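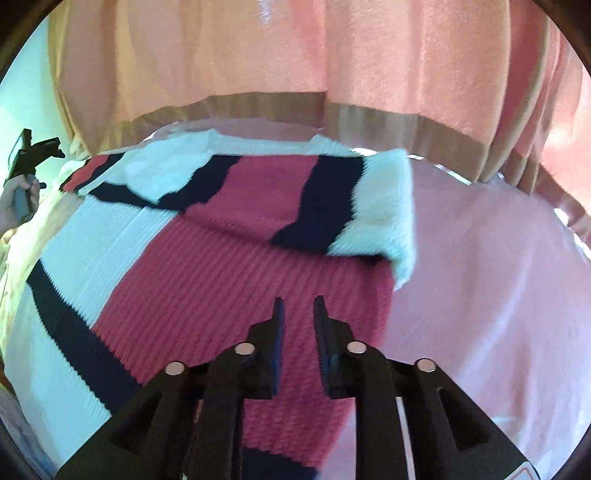
So how are we supposed to fold the knitwear before it goes in the boxes?

Lay it out flat, sleeves in, bottom up to the collar, and leave it off the hanger.

That was the first thing out of anyone's mouth on Thu 10 September, so I'm starting the minutes there. I'm writing these up from my own scribbles, so shout if I got you wrong!

Folding. We went back and forth on thirds versus halves for ages (I'm a halves person, always have been). Thirds won. Big chunky ribbed sweaters can stay in halves if they won't sit flat – thank you, I'll take it. Stripes and bold colors go face up so people can see what they're getting without digging through the whole pile.

Boxes. Clernlow can let us have 31 of the medium ones and wants them back after the swap. Kourosh Talebi is picking them up in his van. Please don't write on them, use the paper labels.

Moths. We had a couple of nibbled cardigans in June and I'm still upset. Anything with holes goes in the mending bag, and everything else gets a good shake outside first.

Room. Marulanda Hall is ours again, and we can use the side room for sorting. I asked about more tables and I'm waiting to hear.

Flyers. 500 printed, and the blue ones look great. I have them in my hallway if you want a stack.

Next meeting is at my place, same time, and I'm making soup.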